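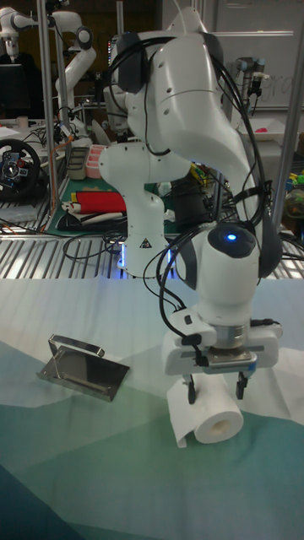
Gripper just above the paper towel roll, side camera view

Vallmont Forum > Software > Motion and Control
Thread: Fingers stop high over soft objects, planner or perception?

gridwalker
Posted Wed 6 February

Setup is a white arm with a parallel-jaw gripper, top-down grasps, planner is Wodia with the stock collision checker. Target is a paper towel roll lying on its side. The pre-grasp pose is fine. On the final descent the planner returns "goal in collision" on most attempts and the arm holds with the fingers just over the roll.

If I turn off collision checking for the target object it goes down and closes. I don't want to leave it like that with a dustpan right next to the roll. I logged 100 attempts and 19 planned all the way through. Same start pose every time.

tamarack_7
Your loose sheet is being merged into the object. Look at it, it drapes off the roll onto the fabric on the left. If you segment by color, white on white, you get one blob and the bounding box is much wider than the roll. The fingers can't straddle that.

gridwalker
I thought of that, but the mask looks OK in the viewer. It includes part of the sheet, not all of it.

pell_mell
Part of it is enough. What are you using for the collision shape, box or convex hull? A hull over the roll plus any piece of the sheet fills in the whole space under the curve, right where your left finger goes.

gridwalker
Convex hull. It's the Wodia default.

oxbow
I don't buy the hull explanation. If it was the hull it would fail every time with the same start pose, and 19 got through. That sounds like depth noise. The fabric has printed triangles in white, gray and teal, and stereo does odd things on flat printed patterns. The steel dustpan is worse. Shiny metal throws points into the air all around it.

pell_mell
The mask changes from one capture to the next, so the hull changes too. No conflict with 19 successes.

oxbow
Fine, but then log the hull volume for each attempt and see whether it tracks the failures. Otherwise we're both guessing.

tamarack_7
Also check your padding. Lungu adds its own on top of what Wodia applies, if you run it as the scene server.

gridwalker
I do run Lungu. Didn't know it padded. Will log both tonight.

gridwalker
Logged it. I had padding in both places. With the Lungu one set to zero, most of the failures went away. The ones left all have the large hulls, so pell_mell has a point. The points around the dustpan are real too, but they sit on the far side of it and never touch the finger path.

oxbow
They will when you move the dustpan.

pell_mell
Fit a cylinder to the roll and keep the leftover points as a separate object with contact allowed. Plollton has a primitive fitter, 300 iterations is plenty for a shape like this.

tamarack_7
I'd skip the cylinder. Works until somebody hands it a half-used roll that's been squashed. Voxels at a decent resolution and you're done.

pell_mell
Voxels were too slow for me. Checking took 484 ms per plan against almost nothing for primitives.

gridwalker
Trying the cylinder first. I'll post the config if it holds up with the dustpan moved closer.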